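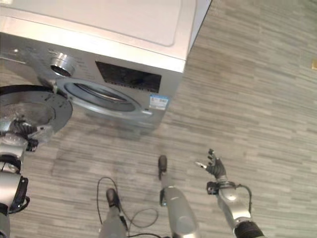
Fig. 1. Front loader with a round program dial.

Reading time: 4 min
Search this module Enter keywords

Week 4: Who says it saves water?

Read the Drulter leaflet before class. It claims a household saves 2,000 litres a year by washing full loads. Saves compared with what? The leaflet never says. Its survey had 1,473 replies, all from people who had already asked for a free guide, and some 90 per cent said they "usually" fill the drum. I would say that too if a stranger asked me.

Angelica Evangelista's reply (in the reader) is better, though she trusts water meters more than I do. A meter cannot tell a wash from a bath.

Fig. 2. Basket with teal-green and black cloth. Is it a full load? Write down your answer before comparing with your neighbour. 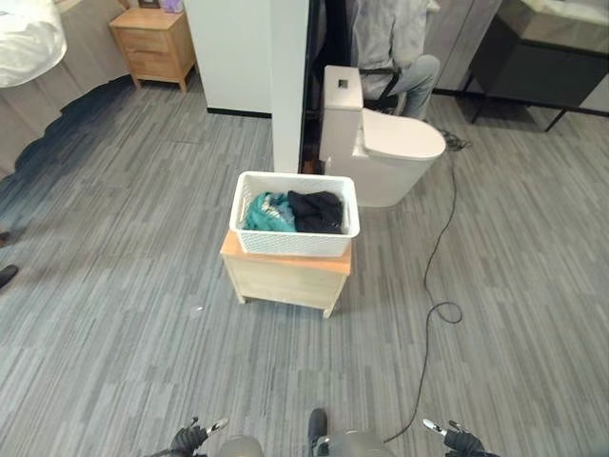 For the seminar

Find one claim in the Perkmont report that has no baseline. Bring the page number.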